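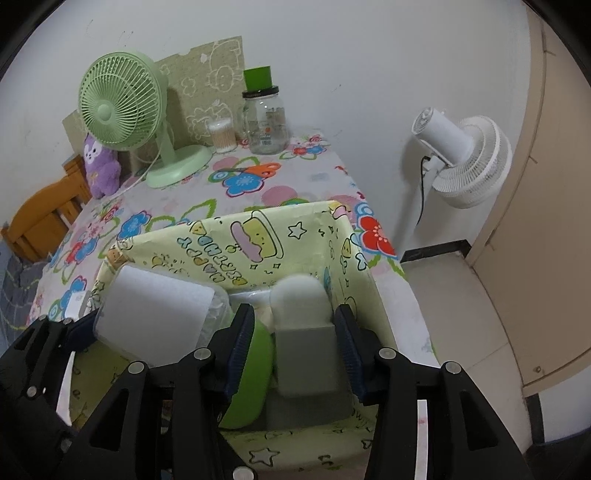 The Wavby Bench Tape Dispenser

It weighs 13 pounds. We put this first because the people who return the Wavby nearly always return it for that, and then they pay to ship 13 pounds back to Dristcombe, and everyone is a little sad about it.

If you wrap presents once a year on the bedroom floor with the door locked, you can stop reading and buy the plastic snail-shaped one at the drugstore. It will last until you step on it. The Wavby is for people who wrap a lot: gift shops, school offices, anyone whose family has reproduced enthusiastically and scheduled every birthday between the end of March and the middle of May. It sits on the bench and holds the tape, and when you pull the tape it stays on the bench.

What it is

A cast iron base with a cork sole, two steel hubs, and a blade. The hubs turn separately, so you can load clear tape on one side and something cheerful on the other, or put clear on both and never run out in the middle of a box with one flap held down by your chin. Each hub takes rolls up to two inches wide. The whole thing is 7 inches long at the foot, a bit more if you count the blade guard, and you should count the blade guard.

It comes in green. It used to come in a cream color as well, which looked lovely for a week and then looked like the inside of a teapot. We still get letters about the cream one. Please write about something else.

How it handles tape

Cheap dispensers fail at the same moment every time. You pull, the roll sticks, the dispenser slides toward you, you put out a hand to stop it and you now have a dispenser in one hand, tape on the other, and a sheet of wrapping paper slowly opening itself like a flower. The base takes care of the sliding. The sticking is a matter of the hubs, which have a felt brake under a small brass screw on the outside.

Turn the screw in for more drag and out for less. Thin clear tape wants a light setting. Paper tape, and the crinkly patterned stuff that arrives in packs before every holiday, wants the brake almost off. Heavy packing tape should be on firm, or the roll keeps turning after you've stopped and builds up a loop that sticks to itself. Once you have found a setting you like, leave it alone. Chak-lun Liao, who machines the hubs, adjusts his three times a morning and we have asked him to stop setting that example.

The blade

Straight edges need an angled pull, and nobody's grandmother has the patience. Ours has a fine saw tooth, cut shallow, so it leaves an edge that looks nearly straight from a normal distance. From very close it looks like a tiny mountain range. If your customers inspect the tape from very close, you have a different sort of customer from ours.

The blade comes out with one screw. Change it when you find you're using your wrist. Wipe it with a rag and a drop of cooking oil when it gums up, then run a foot of tape through and throw that away, or your next present will have a faint smell of salad.

Wear a glove to change the blade. Yao-tsung Lo wrote a whole page on this for the manual, with drawings, after the incident with the cream one.

Setting it up

Put the dispenser on your pulling side, close to the front of the bench, with the blade facing you. Most people put it at the back because it looks tidier there, then spend the afternoon reaching over whatever they're wrapping. Scissors go on the other side. Paper goes behind you or above you, anywhere that isn't underneath your elbows.

Drop the roll onto the core with the sticky side facing down as it comes off the front. If it comes off sticky side up, you've put it in backward, which you will do roughly every time, same as the rest of us. Lower the core into its slots until both ends click. Lead the tape over the roller and press it down just behind the teeth.

The cork sole grips wood, laminate and glass. It does not care for glitter. Glitter gets under the cork and turns it into a sort of ballroom, so sweep the bench first, or accept that you now own a dispenser that waltzes.

Tape that suits it

We don't make tape and have no great feelings about whose you buy, so long as the core is the standard small one or the standard large one. Adapters for both are in the box. We test with Sutau clear because Hsu's on the corner stocks it and Hsu's is a short walk in the rain. Very old tape, the yellow kind from the back of a drawer, will split down its length whatever you pull it from. Throw it out. You've been keeping it since you moved in.

A few words on corners

Pao-chu Yen runs our wrapping bench at the shop and wishes it known that most trouble blamed on dispensers comes from cutting the paper too big. Extra paper makes fat corners, fat corners need more tape, and more tape makes people shout at the equipment. Her rule for a box end is that the paper should reach a little past halfway up and no further. Fold the sides in first, crease them with a thumbnail, bring the top flap down, then the bottom one up. One short piece of tape holds it. If you need a second piece, the first was in the wrong place.

For round things she recommends a bag.

What's in the carton

The dispenser, assembled. A spare blade in a card sleeve. Two small-core adapters and two large ones. A key for the brake screws, which will be lost by summer, so note that a dime fits just as well. The manual, including Yao-tsung's page.

The carton itself is strong enough to use again. The handle cutouts are decorative in effect if not in intention. Carry it from underneath.

Repairs

Send it back if a hub squeals and a drop of oil doesn't stop it. Send it back if the cork comes off. We don't fix dents in the base, since anything that dents the base has presumably suffered worse and should be looked at first. Felt brakes can be replaced at home with a bit of old hat, and we'll mail you the pattern if you ask.

Orders leave Dristcombe in the afternoon, apart from April, when they leave when they leave.

Comments

Siv Magnusson
Bought this for the front desk at our preschool. The brake screw tip is good, I'd had ours cranked down hard for a year and thought the thing was broken. Does the guard come separately? Ours has gone wherever the key went.

Wavby Shop
Yes, write to us and we'll put one in an envelope. We'll put a key in too, but we both know how that goes.

Tin-yau Lam
I have the cream one. It has aged beautifully and I will not hear otherwise.

paperandstring
Mine does slide on an oilcloth table cover if I really yank it. Fine on the bare table. Also would love a version for narrow ribbon, anyone tried one on the hub? I got it to fit with the small adapters but there's nothing to cut it with so I'm back to scissors.

Pao-chu Yen
Ribbon on the hub works if you take the brake right off. Scissors are correct. Please don't use the blade, it chews satin to bits.

gil_w
13 pounds is no joke, it went through the bottom of a tote bag in the parking lot. Dispenser fine. Curb less so.

Contact: the shop counter in Dristcombe, or by mail | © Wavby, all rights reserved | Back to top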